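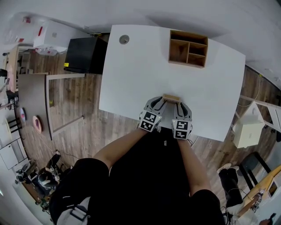 Once your desk organiser is built, the next job is deciding where it lives, and I'd spend a minute on that before you put a single pen in it. Mine sits near the far edge of a white table, with the big section on the left and the two small ones stacked on the right, and the grey cable grommet is still clear in the corner beside it. Copy that if you like — I've tried it every other way round!

Nastley guides > Desk and table > Organiser > 4. Placing and filling

Back Contents Next Spare parts

1. Wipe the tabletop and let it dry.

2. Stand the organiser with its tall back panel away from you.

3. Slide it sideways until you can get a plug through the cable hole. (I forgot this once and had to empty the lot.)

4. Put tall things in the large section first, then clips and rubbers in the small ones.

Note: Gladys Muriithi, who tests these with me, is left-handed and turns hers a little towards her. Do whatever feels comfy.

Caution: the boards are thin — lift from underneath, never by the back panel.

If a joint works loose, go back to step 13 in the assembly section.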